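Skedirlow tenants to vote on shared cleaning charge

People living in the Skedirlow flats will be asked in June whether they want to keep paying for the cleaning of their shared hallways and stairs, or take the work on themselves.

The charge has been part of the monthly bill since the blocks were handed over to Brunska, the housing company that runs them. It covers the entrance halls, the stairs, the bin stores and the two laundry rooms. Brunska says the present contract ends this summer and that any new one will cost more.

All 283 households will get a ballot paper through the door. Each household has one vote, whatever the size of the flat, and papers can be handed in at the office on Idon Lane or posted in the box beside it. The office will stay open until 7 in the evening while voting is under way.
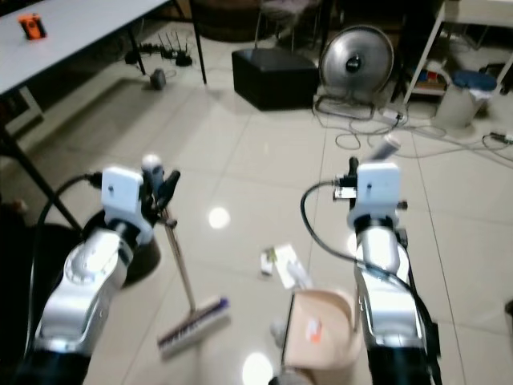 A broom on a white tiled floor.

Tenants have three options. They can accept a new contract on the same terms, with the floors done twice a week. They can drop to one visit a week and keep the charge close to what it is now. Or they can end the contract and set up a rota by staircase, with Brunska paying for mops, brooms and cleaning products.

Khrystyna Moroz, housing manager at Brunska, said the company had no preference.

"We've had letters asking for more cleaning and letters asking for less, sometimes from the same staircase," she said. "The bill has to be the same for everyone in the block, so we need a clear answer."

The cleaning is done at the moment by Hashemi, a local firm which has held the contract for seven years. Fatemeh Moradi, who runs it, said her staff would be sorry to lose the work but that the price had to go up.

"Wages have gone up and so has everything we buy. We held the price last year and we can't do it again," she said.

Opinion among tenants is mixed. Kevin Noonan, who lives on the top floor of the north block, said he would vote for the rota. He used to live in a building where each landing took a week in turn and said it had worked well enough, though there were arguments over Christmas.

"I sweep my own landing anyway," he said. "It takes ten minutes. What I'd like to know is who does the bin store, and I haven't had an answer."

Odette Boyer, who lives in the south block, is against the idea. She said many of her neighbours were in their eighties and could not be expected to carry a bucket down three flights.

"They'd be told they were excused, and then they'd feel bad about it," she said. "I would pay a bit more and leave it as it is."

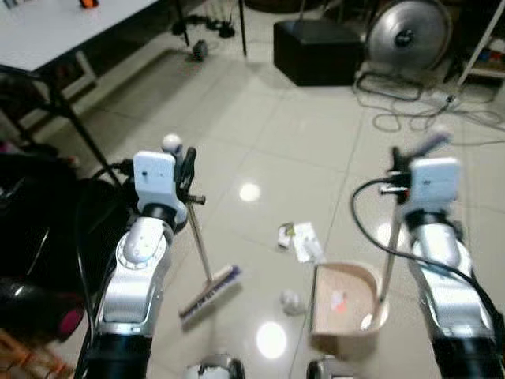

Brunska says anyone who could not take part in a rota for health reasons would be left off the list and would not be asked for a doctor's note. The bin stores would be treated separately — most likely with a monthly visit from a contractor, paid for out of the general maintenance budget. That budget also covers lighting and small repairs, and some tenants have asked whether those would suffer.

The company has promised to send out a breakdown of costs with the ballot papers. It has said that around 1000 pounds a year would be set aside for equipment across the blocks if the rota is chosen. The two laundry rooms would stay under contract whatever the result.

A meeting for tenants will be held in the ground floor common room before the papers go out. Lieven Groen, who chairs the tenants' association, said the association would not be telling people how to vote, but would collect questions beforehand and pass them to the company. Questions can be left at the office or put under the door of flat 7.

The option with the most votes will take effect when the current contract ends. If two options tie, the present arrangement will be extended by three months and a second vote held.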